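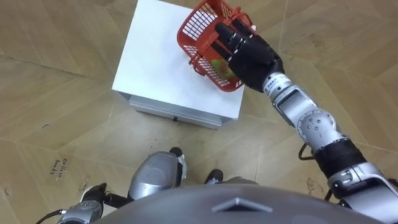
有读者在上一篇底下留言,劝我别再去看长租公寓的开放日了,说那种地方跟相亲角差不多,去的人看的都是简历,真要住进去,碰上的是另外一个人。留言还说,与其听销售讲一下午,不如晚上十点以后站到楼下,看看有几户亮着灯,再听听垃圾房那边有什么动静。

我觉得有道理,但还是去了。我的租约明年3月到期,房东已经暗示过要涨价,所以这趟有一半是为自己看的。另一半是手痒,看了几年房,见到“开放日”三个字就想知道这回又藏了什么。

项目叫Fagundes,运营方是Kovodley,在Brollelville,家具由Fladetti整体配。宣传页上这几个名字并排印着,字号一样大,像是谁也不肯让谁。时间是2026年8月,天热,我特意挑了下午最热的时候去,空调好不好、西晒厉不厉害,这个时候最藏不住。

## 路上

宣传页写“步行可达地铁”。所有的地方都步行可达地铁,看你愿意走多久。我按自己平时的速度走,没有抄近路,中间过了两个很长的红灯,还有一段人行道在修,得下到非机动车道上。到门口时衬衫后背已经贴住了。返程我问保安有没有近路,他指了一条从隔壁小区穿过去的,又补一句,那边的门晚上要刷卡。也就是说近路只在白天存在。

周边的配套,我自己走了一圈。便利店有,菜场有,菜场的鱼摊收得早,下班族基本赶不上。宣传页上画的“社区绿地”是一块三角形的草坪,围着栏杆,牌子上写养护中。早餐店倒是有一家看着不错的,锅边排着队,我没进去吃,不评价。

## 大堂

登记要留手机号。我问不留行不行,前台说不留就没法打印访客贴,没有访客贴就没法上电梯。我留了。当天晚上收到两条短信,第二天接到一个电话,问我对户型满不满意。介意的人请准备一个专门看房用的号码。

大堂很凉快,香氛很重。我对香氛一向多疑,新装修的房子喷香氛,跟水果摊打灯是一个道理。我问销售什么时候装修完的,她说“已经通风很久了”。我又问了一遍是哪个月,她说要回去查。直到我走她也没查到。检测报告是有的,装在相框里挂在墙上,我凑近去看,检测的是公共区域,不包括房间内部。房间的报告据说签约时可以索取。为什么不能现在索取,她说流程上是这样。

公共区域包括洗衣房、健身房、一个叫“共享客厅”的地方,还有屋顶。洗衣房我看得最久。机器是新的,扫码付费,烘干要另外算钱。我问住满以后够不够用,整栋一共149套,答复是“根据经验,大家会自然错峰”。我住过两个集中式公寓,经验里大家会自然在晚饭以后一起下来,然后把别人洗好的衣服捞出来堆在机器顶上。

健身房有镜子,有跑步机,窗户打不开。共享客厅沙发漂亮,插座少。屋顶当天因为“天气原因”不开放,外面大太阳。

## 看房间

开放日能看的户型是小的一居和60平米的两居。销售带着一组人走,走得快,每个房间停的时间刚好够拍照,不够蹲下来。我落在后面蹲。几年下来我的习惯是:先看水,再看窗,再看柜子,最后才看好不好看。

水:花洒水压可以,热水来得慢,我开着等,等到销售在走廊里喊我。地漏没有异味,可是没住人的房子地漏本来就不该有异味,不能算分。台盆下面的柜板我摸了,干的,接口处打胶打得马虎,边上有一道拖尾。

窗:一居朝西。下午的光直接铺到床尾,遮光帘拉上以后暗是暗了,热还在。窗户只能推开一条缝,说是出于安全。一条缝的通风效果各位自己想象。隔音我用笨办法,关窗听马路,喇叭声能听见,说话声听不见,中等。隔壁那面墙我敲了,声音发空。销售说里面填了隔音棉,我说那能不能去隔壁放点音乐我听听,她笑了笑,以为我在开玩笑。

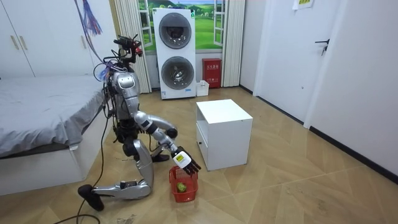 柜子的问题要多说几句,卧室小的时候,收纳就是一切。Fladetti这套家具走的是白色路线,拍照显大,住起来显脏。我在意的是另一件事:抽屉的深度。从正面看,抽屉面板挺宽,拉出来里面比想象的浅,叠好的毛衣放进去要压一压才能合上。衣柜的挂杆装得高,长大衣没问题,可挂杆以上那一格就只剩一条,箱子塞不进。床底是封死的。我问为什么不做箱体床,回答是“保持整洁的视觉”。一居室租客的冬被、行李箱、换季鞋,到底放到谁的视觉里去?

有人会说可以自己买收纳。可以。但合同附件里有一条,租客自行添置的家具,退租时须“恢复原状”,而什么叫原状,附件里没写。我在以前的房子里吃过这个亏,一个自己贴的挂钩,揭下来带走一小片漆,扣掉的钱够我买一抽屉挂钩。

厨房只有电磁炉,单头。抽油烟机是内循环的,销售说“轻烹饪完全没问题”。我问煎鱼算不算轻烹饪,她说建议清蒸。冰箱放在玄关,开门时和大门打架,两扇门不能同时开,拎着菜回来得先进门、关门、再开冰箱。这种细节拍照拍不出来,户型图上也看不见,图上的冰箱是一个打叉的小方块,从来不开门。

两居好一些。客厅能放下正常尺寸的桌子,次卧作书房合适,作卧室要看住的人多高。主卧带一个小阳台,晾衣杆是手摇的,摇起来有点卡。两居的厨房有燃气,可以煎鱼。卫生间干湿分离只分了一半,玻璃隔断到马桶为止,水会从底下出来。我拿手里的半瓶矿泉水倒了一点在地上试坡度,水先朝门口走,想了想,才拐向地漏。同组有位看房的人看见了,问我是不是搞装修的。我说我只是被泡过一次地板。

## 价钱

终于说到价钱。宣传页上最大的数字是一居2,357元起。“起”字印得很小。起的意思是低楼层、朝北、签满一年、首月促销,几个条件同时满足才有这个数。我看的那间朝西的,楼层高一些,价格要加,加多少销售在平板上点了半天,说系统今天卡,让我加微信,回头发我。两居每月4,000元,这个倒是报得干脆,据说剩的不多。我对“剩的不多”的看法和对香氛差不多。

租金之外:

- 服务费,每月149元。跟房间总套数一样,我反复确认过没有看错行。包含公共区域保洁、网络和“管家服务”。
- 水电,按商业标准计。这一条宣传页没有,问了才说。
- 烘干,另付。
- 停车,另付,且要排队。
- 访客过夜,超过三晚须登记,登记本身不收钱。

管家服务是什么,我追问了一下。代收快递、报修登记、节日活动。报修多久上门,答“第一时间”。我说第一时间是当天还是隔天,答“看情况”。我在本子上写的是:无承诺。

网络我用手机试了,大堂很快,一居室里明显慢下来,走廊尽头那间更慢。能不能自己拉宽带?不能,楼里只有一家。对在家上班的人,单这一条就值得再跑一趟,挑工作日晚上,带着电脑,进房间开一次视频会议试试。
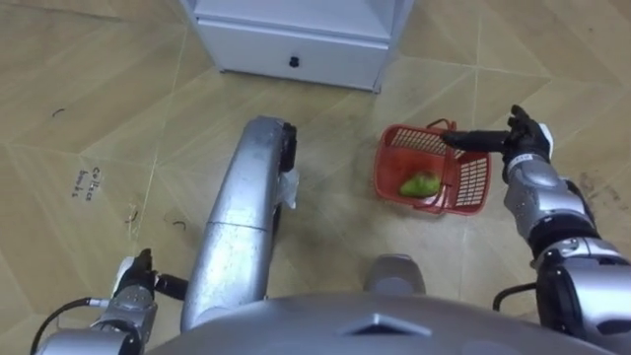 回头说合同。样本可以看,不可以带走,也不让拍。我坐在共享客厅里读,手机快没电,最近的插座在另一张沙发后面,被绿植挡着。读完一遍花了挺长时间,期间有人过来给我添了两次水,第二次顺便问我读到哪里了。

有几条值得记下来。提前退租,押金不退,另外还要补齐已经享受的优惠。也就是说你拿到的首月促销是借给你的,住满才算真的归你。转租不允许,换租可以,换租要由运营方审核新租客,审核期间租金照付。续租涨幅写的是“参照市场”,没有上限。我问能不能加一个上限,销售去问了经理,回来说合同是统一版本。我又问参照哪个市场,是Brollelville这一片,还是全城,还是Kovodley自己别的项目。她说一般都很合理的。

入住时的房屋交接表倒是写得细,墙面、地面、灯具、五金,一格一格打勾,这点我给好评。只是交接表规定入住后两天内报损有效,过了算租客的。两天里我连哪个开关管哪盏灯都未必弄得清楚。地面尤其要仔细,浅色地面上一点鞋印蹭痕都很显眼,哪些是擦得掉的,哪些是已经吃进去的,交房那天最好自己拿湿布擦一遍,擦不掉的当场拍下来写进去。柜门、抽屉也一样,每个都拉开再推回去。我以前嫌麻烦,只拍了客厅,结果退房时为了卧室墙角一处磕碰讲了半个小时道理,对方有表,我没有照片,道理在他那边。

还有家具的归属。Fladetti的家具属于运营方,坏了按“折旧后价格”赔,折旧表要另外申请。我申请了,对方说发邮箱。到写这篇的时候还没收到。假如后面收到,我会补在文末,看上去不用给它留太多地方。

## 同去的人怎么看

我没有特意采访谁,都是走廊里、电梯里听来的,真假各位自己掂量。

一对年轻人很喜欢,说比他们现在合租的地方好太多了,至少卫生间是自己的。这话我没法反驳。拿这里和差的合租房比,它确实干净、亮堂,门锁也像样。我的挑剔是建立在我暂时还有地方住的前提上的。

另一位拎着公文包的,一直在问发票和公司抬头,对房间几乎没看。他大概代表了一类真正的客户:公司出钱,住几个月就走,抽屉浅不浅跟他没关系。如果楼里以这样的住客为主,那晚上会比较安静,洗衣房也可能真的不挤,销售说的“自然错峰”兴许有几分道理。这一点算我保留意见。

还有一位带着老人来看两居的,问电梯停电怎么办,问卫生间能不能装扶手。扶手不能装,要打孔。老人说那算了,自己先往电梯走了。整个下午我听到的最干脆的决定就是这一个。

## 晚上又去了一次

听了那位读者的劝,隔了几天,我晚上十点以后绕过去一趟。隔壁小区的近路门果然关着。楼是亮的,亮得很均匀,从下到上都是同一种暖黄色,我站了一会儿,疑心其中一部分是装饰灯。垃圾房在后侧,味道不大,门口堆着拆开的家具纸箱,正对着的正好是我看过的那种西向一居的低楼层。靠近了能听见一台设备在响,大概是空调外机或者通风,低低的,一直不停。白天有车声盖着,我完全没注意到它。想租低楼层的,一定要晚上来听。

西边那条路夜里有货车,隔一阵过去一辆,过减速带时“咣当”一下。我白天测的“中等”,晚上降一档。

保安换了一位,话比白天那位多。他说屋顶他上班以来没见开过,又说快递柜经常满,满了就堆在他脚边。我问他觉得这里怎么样,他说反正他不住这儿。

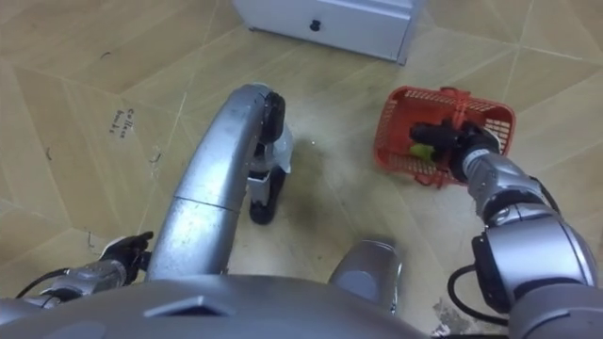

押金多久能退?合同样本里写的是验房合格后按流程退还,没有写天数;我当面问,销售口头说两个星期左右,我请她写在纸上,她没有写。

这件事我看得比房租还重。房租是明的,押金拖着不还,你也不会为了它请假跑三趟。假如要签,我会要求把天数写进补充条款,写不进去,就当这笔钱少一半来算总价。按这种算法,朝西那间一居已经贵过我现在的房子了,我现在的房子还朝南。

另外几位读者私信问过的,一起说了。养猫:要另交押金,仅限一只,狗不行。落地办居住手续:说可以协助,材料清单没给。短租:最短三个月,价格另议。搬家货梯:有,要提前预约,晚上不开,搬家公司周末加价的钱就得自己吃下去。

所以租不租?一居我不会租,朝西、单头电磁炉、床底封死,三样里去掉任何两样我还可以再想想。两居如果能在合同里谈下续租上限,值得考虑,特别是两个人分摊的。我让销售替我再问一次上限的事,她答应了,语气跟答应查装修月份时一模一样。

朝西那间的价格,微信上还是没有发来。倒是每天早上都有一条,提醒我剩的不多了。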